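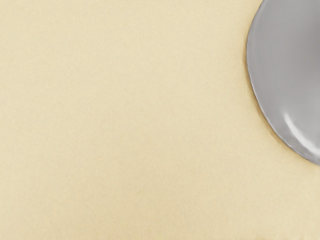

4. Who gets thanked, and when

4.1 The speeches as a body of talk

Winners' speeches on light entertainment programmes have had very little serious attention, and we think that is a great shame, for they are wonderful material. They are short and made under pressure, and nearly all of them do the same job: someone has been handed a prize, a microphone is open, and a list of names has to come out before the band starts up again. The Jallo talent contest is especially good for this kind of work. The programme ran for 13 seasons on the regional channel Štefanec, always live, always from the same theatre in Julano, and the whole run survives in the Ginari collection with its original sound.

We transcribed 755 speeches in all. The number is larger than a reader might expect from a contest with one winner a year, but Jallo gave prizes at every heat, in every category, and to the runners-up as well (the novelty acts had a prize of their own, and their speeches are a joy). A speech was counted if the person said at least one full sentence after taking the trophy. Shouts, tears and waves to the balcony were noted in the transcript but did not count as speech on their own.

4.2 Family first, and then the pianist

The clearest pattern showed itself within days of starting. In the early seasons, speakers thank a parent or a teacher first, and the person who comes second is very often the accompanist. We had not expected this at all. Accompanists were not named in the titles and were rarely shown for more than a moment, yet singers turned to them on stage, pointed, and in several cases walked over to shake hands while still talking. One young tenor spends nearly his whole speech on the woman who had moved his song down a tone that afternoon — he explains the change in detail, to applause.

By the middle seasons the house band had replaced the single pianist, and the second place in the list goes to somebody else. Sometimes it is the presenter. More often it is "everyone who voted", a phrase that hardly occurs before the telephone vote was brought in and is then almost impossible to avoid. The shift is quick. Within one season, speakers who had been addressing the front rows of the theatre begin to look for the camera instead, and they say "you at home" with real warmth, though a few plainly can't decide which way to face.

4.3 Thanks to the voters

Dagdag's coding scheme, described in Section 3, separates thanks aimed at a named person from thanks aimed at a group. Leonora Dagdag first drew it up for sports interviews, and it carries over to the stage very well. We added a single category, which we call the borrowed thank-you: a speaker passes on somebody else's gratitude ("my gran says thank you to all the neighbours"). These are charming to read, and they are also useful evidence. They show that voting was often done by households or whole streets acting together, with one person in charge of the telephone.

Figure 4. Rendered view of a plain beige surface, with a patterned beige sheet in the upper right corner.

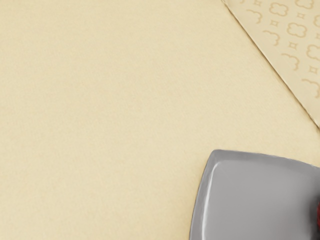 The letters support this. Ginari holds 200 letters sent to the programme by viewers, most of them written in the week after a final. Many complain about the result, as one would hope, but a good many report how the vote was organised at home, and who was overruled. One writer from outside Julano describes going from door to door with a list so that the family with the only reliable telephone could place everyone's votes in one sitting. Another apologises for having voted against her own cousin. When such a letter can be matched to a speech from the same final, the two often mirror each other closely: the winner thanks the street, and the street writes in to say that it heard.

We should be careful about how much weight the letters can bear. People who write to a television channel aren't typical viewers, and we have no way of knowing how many letters were thrown away before the collection was formed. The correspondence from the December finals is much fuller than that from the spring heats, so our picture of household voting is really a picture of finals night. Even so, the match between what winners said and what viewers wrote is closer than either of us had dared to hope for.

4.4 Running out of time

A second pattern concerns the clock. Speakers were told they had one minute, and a floor manager counted them down from the side of the stage. In the later seasons the band was instructed to play under anyone who went over, and speakers clearly knew it. Speeches from these years put the voters at the beginning and leave parents until the end, where they risk being drowned out. It would be easy to read this as a loss of family feeling, and one newspaper of the period did. We read it differently. The name kept for last is usually the one delivered with most care, with a pause in front of it, and several winners simply raise their voices over the trumpets to get it in.

The novelty acts again go their own way. Jugglers, ventriloquists and the like thank other performers far more than singers do, and they often name the person who taught them a particular trick. A ventriloquist in the ninth season lets the dummy give the whole speech, including the thanks to the ventriloquist's wife, and is then played off by the band in mid-argument with himself. We coded this as two speakers after a long and very enjoyable discussion.

4.5 Links to the next section

So far we have treated each speech as a single event. Many contestants came back, however, and a returning winner is in an unusual position: the same people have already been thanked, on the same stage, in front of much the same audience. Some repeat themselves almost word for word. Others refer to the earlier speech and repair it, naming a teacher or an aunt who had been left out the first time and who had evidently mentioned the matter since. Section 5 takes up these pairs of speeches and sets them side by side, beginning with the 100 for which both sound recordings are clear enough to allow the pauses to be timed.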